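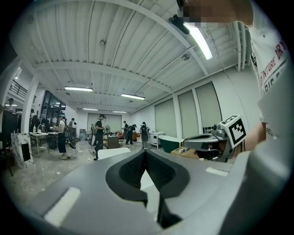
According to Pin-yu Yuen, you can't talk about a ceiling for twenty minutes, and I should bring cookies in case people leave. So there are cookies at the back. Please take one, and if you do walk out, take two.

(Leave the slide up. Don't rush this part, you always rush this part.)

OK. Say hi, thank Hsin-yi for the invitation. My name's Khalil Zoubi, I look after the inside of old work buildings, mostly the boring bits. Tonight is about what's over your head when you work in a big room with a ribbed white ceiling and fluorescent tubes. I love these rooms, I've spent half my working life in them, and I think we treat the top half of them really badly.

Ask for hands: who could tell me what the ceiling in their own workplace looks like? Wait for it. At Navarro I got two hands, and one of them was wrong.

Start with the ribs. Look at how the corrugated panels run off toward the far end and your eye goes right along with them. A flat ceiling doesn't do that. The lights get smaller as they go back, the ribs squeeze together, and the whole room feels long. I like that a lot. It also means any light that's out of line is going to bug you forever, because you've got a ceiling full of ruled lines to compare it to.

Then the beams. White on white, so they kind of melt in, and you still feel them. People always ask me if they should paint beams a color. Go ahead if you want, but live with them white for a winter first. At Lukis they went dark green and the room felt a foot lower by lunch. They repainted in June. (Pause here, somebody from Lukis may be in the room. Wave.)

Now tubes, and this is where I'll get a bit worked up.

A bare tube is a bright line. If you're standing under it looking at a bench, fine, lovely. If you're looking down the length of the room, every tube in your line of sight is shining in your eyes, and you squint without knowing it, and at four o'clock you've got a headache and you blame the coffee. So which way should tubes run? My answer is along the direction people mostly look, so they see the skinny end. Ngan-ling Kao has argued with me about this for years and she'd say run them across and put covers on. Covers are good too! I just never meet anyone who cleans them.

Which brings me to dust. Ribs collect it, at least wherever there's a ledge or a joint for it to sit on, and so do the tops of fixtures. At Bollus we had 69 tubes in one hall and I wiped every one of them down myself over two evenings, on a rolling tower, with a bucket and a very sad radio. We swapped out 19 that were flickering or dead. I had a cheap meter with me and took readings at the benches before and after, and I'm not going to show you a chart, the difference was big enough that people coming in the next morning asked if we'd put in new lights. Total bill was 900 dollars, and most of that was renting the tower.

(If somebody asks about LED replacements: yes, look into them, check what your fixtures can take, get an electrician. Don't get stuck here. Last time it ate ten minutes.)

Compare that with Hadik. They had a quote for 3,000 dollars to hang a flat ceiling under the ribbed one, to "make it brighter." I begged them to clean first. They cleaned, they kept their height, and Fung-ping Wei sent me a very short email that just said fine, you were right.

Next: stuff that gets hung up there. Lights go in first and they're usually lined up nicely, somebody thought about it. After that come the extras, year by year, wherever there was a free bit of ceiling. My rule is, before you drill, stand at the door and look down the room. Then stand at the spot where people work and look up. If the new thing blocks a tube from either place, move it over. It's five minutes with a friend and a broom handle.

Pipes, quickly. Have a look at the upper right corner, the white ones running down next to the wall. I'm a big fan of pipes in a corner and painted like everything around them. You can find them when you need them, and the rest of the time they leave you alone. I've seen people build a box around pipes like those and then cut holes in the box a year later.

A word on sound, since Hsin-yi asked me to cover it — hard ceilings bounce noise around. Yes. I'd start low, with soft stuff on the walls and rubber feet on the stools, and leave the ceiling alone until you've tried that. I know less about this than I should, so if there's an acoustics person here, please rescue me at the break.

Homework! When you get back to your own room, turn off half the lights, wait a minute, and walk the length of it. Turn them back on and walk it again. Write down where you slowed down or shaded your eyes. Those are the spots to fix first, and my bet is a rag takes care of most of them.

(Questions. Ngan-ling gets the first one, she'll take it anyway. Remind people about the sign-up sheet for borrowing the meter, and that the rolling tower has to be booked separately.)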